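My TV corner tips, or how I stopped missing the start of everything

Posted 19 June 2025

I watch a lot of television, and for years I was terrible at it. I'd sit down for a premiere and find out it had moved to nine, or the recorder was full, or the remote had gone wherever remotes go. So these are the things I do now, most of them picked up from my neighbor Thierry Carré, who has been recording shows since the days of tape.

Start with the recorder. Mine is an old Turnari box and it fills up faster than you'd think. I clear it out every Sunday while dinner's in the oven, and if I haven't watched something in a month, out it goes! I had 372 recordings on there in April, including a whole season of Funmont that I'd already seen twice. Set the end time to run over as well. Live shows before yours will go long, and those last minutes are always the ones with the killer in them.

Then dust the thing. Heat is what kills these boxes, so pull it forward, unplug it and go over the vents with a soft dry paintbrush. Don't stack anything on top of it (I used to keep the game console up there, and the poor recorder kept shutting itself off halfway through the finale).

Screens scare people, but they're easy. Turn the set off, let it cool down, and use a dry microfiber cloth with hardly any pressure. For greasy fingerprints, dampen one corner of the cloth with plain water. No window spray, please – it can strip the coating, and you'll be looking at a cloudy patch for as long as you own it. 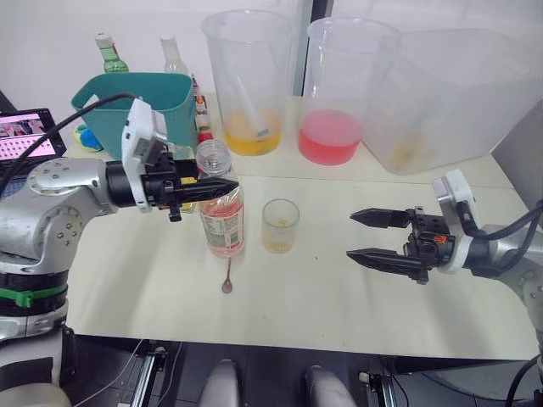 For the remote, pop the batteries out first and run a wooden toothpick around the buttons. You'll be amazed and a bit disgusted. A cotton swab with a tiny bit of rubbing alcohol does the rest. If a button still sticks, work it up and down a dozen times while the alcohol's drying. I also put a strip of stick-on Velcro on the back of mine and another on the side of the end table, and it hasn't been lost since.

Cables next. Bread bag tags make great labels! Write TV, BOX or LAMP on each one and clip it near the plug. I have 3 power strips back there and I can finally unplug the right thing on the first try.

Last one, and it's more of a habit. I keep a paper calendar by the couch and write premieres in pencil, never pen, with the channel next to the time. Kushnir got bumped twice this spring and I only had to rub it out and move it over. Grurkinness is down for the fall with a big question mark, so if anybody hears a date, leave me a comment.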